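Wanted: people who tidy up for a living, to mark the homework of machines that say they can

Paid sessions, August, evenings from 6 pm

Every few months somebody sends me a film of a machine folding a towel. The towel is always square, always dry, always alone on a clean worktop. I have cleaned holiday lets and restocked shop shelves for most of my working life, and I can count the towels that came to me like that. So when Prurnard asked me to help test whether any of these systems can clear a table, I said yes, on the condition that the judging be done by people who clear tables.

We are looking for 12 of them. You might be a cleaner, a care worker, a shelf stacker, a stockroom hand, a school dinner assistant or a parent of several. You do not need to know anything about computers. If you are already sure that the machines will be wonderful, or already sure they will be useless, please apply anyway, but be ready to write down what you saw and leave the rest at home.

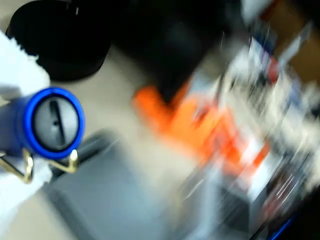
Sorting a mixed tabletop is the first of the three jobs we will be scoring, and it is the one the sellers least like to talk about. They prefer a row of matching cups. Ask them instead about a blue cylinder lying in a little gold wire stand with white cloth bunched up beside it. Does the stand move with the cylinder or stay where it is? Is the cloth rubbish, washing or padding? A fifteen-year-old on a first Saturday shift would make a decent guess, or ask. I have yet to see a machine ask. The other two jobs are putting returned goods back on a shop shelf, and stripping and making a single bed.

What you would do

You will watch recorded attempts, 300 in all, shared out between the group. For each one you fill in a short sheet: was the job finished, would you have accepted it from a new starter, and what would you have had to do again. Speed is noted separately -- slow is forgivable, a broken glass is not. You will also do each job yourself a few times so that we have something fair to compare against. Bring flat shoes.

The system being tested is called Valtard. The firm behind it, Tjoa, gets no say in who is picked and will not see your name. They will see the scores when everyone else does. If the thing does well I will say so in print, and I will be surprised.

Pay and practical matters

Each person is paid 622 pounds for the full set of sessions, in two parts, with bus or train fares on top. If you have to drop out halfway you keep the first part. Sessions run from 6 pm to 9 pm at the Skuken building, second floor, with a lift. There is a meal at half past seven. Tell us about allergies.

You must be over 18 and able to lift a full laundry bag, or tell us what you would need changed. Glasses wearers, bring your glasses. Some of the recordings are hard going on the eyes and you may stop whenever you like.

How to apply

Write half a page to Adjoa Sulemana at the Skuken front desk, or leave a voice message if you would sooner talk. Tell us what work you do and describe one job that a stranger always gets wrong the first time. No CVs. Viorica Bratu and I will read everything and reply to everyone, including those we can't take.

Filipa Bastos

Related notices
Night packers needed, Skuken stockroom
Ásdís Bach: What a shelf stacker knows
Call for participants: supermarket self-checkouts and older shoppers
Talk by Snædís Ragnarsson: Ten years of the laundry robot that was nearly ready
Part-time cleaner, Prurnard offices, mornings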